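Mayor of Purves Isn't Sorry, and Says So

I caught the mayor of Purves on Thursday, right after the council voted to keep the Mosa ferry running, and boy, was the mayor in a mood to talk!

"They call me stubborn," the mayor told me over coffee. "Fine. I got 156 letters about that ferry and I read every one."
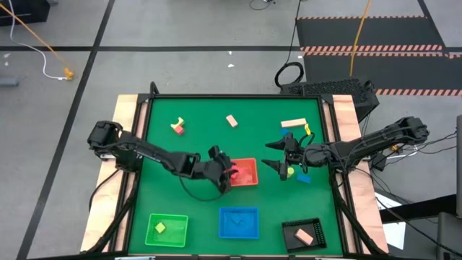 I asked about the folks who say 17 years is too long for anyone to hold the office (I've heard that a lot lately). That got a laugh.

"I've won 4 elections. If they want me out, the ballot's right there."

And a fifth run? "Ask me in December," the mayor said, and went to find a refill.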